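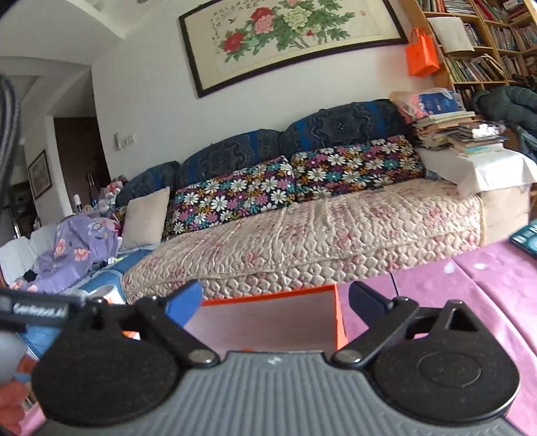
Donal Tully wants to know why the fingers on the hand tool don't match, and whether we're sure both are seated the same. Fair question, it came up at Dulico too. Short answer: the left one is the blue tip, the right one dark navy, same part, same length, both checked on the gauge this month. Color makes no difference to grip.

Progress to end of June, hand gripper unit, Premgate home tasks

Share (2) Comments (4)

Where we are. Unit is set up and in use on pick and place work in the living room. Box handling mostly. Soft things next, cushions and fabric, not started properly.

Looked after so far:
- pivot screws, both arms, checked before each session. Left one backed out twice in the first stretch. Thread lock on now, no movement since
- pads wiped down. No solvent, it takes the finish off (found out the hard way on the spare)
- strap re-threaded, it was rubbing on the operator's wrist
- tips swapped at 800 cycles. Plan said 300, they looked fine at 300 so we ran on. Brendan Dolan does not love this and I've agreed to go back to 300 until we have wear numbers

Repairs. One. Right arm was stiff coming off full open, left arm closing first, so boxes got nudged sideways before the grip. Took the arm off, cleaned the pivot, put it back with a new washer. Closes even on the bench now. Want to see it hold through a full week of sessions befor I call it done.

Setup time is down. It was most of a morning with the calibration, now we're ready by 9:30. The open/close check is the slow part and I dont want to cut it.

Spending. Under on parts, over on hours. The Fadero order (tips, screws, washers) is still open, they shipped half. Chasing. If the rest isn't here by the next report we'll be using the spare set with nothing behind it.

Need from you:
- OK to buy a second gauge, ours is shared with the bench cell
- a decision on the 300 cycle swap, is it fixed in the plan or can we change it with data
- name of whoever signs for the Fadero balance now

Next up: finish the arm check, start on soft items, write up the pad cleaning so other sites stop asking. Wear log comes separately, same folder as last time.

Search reports... Go

Recent
Premgate: bench cell, belt change and restart
Dulico site visit notes
Fadero parts list, revised
Hand unit: first setup and calibration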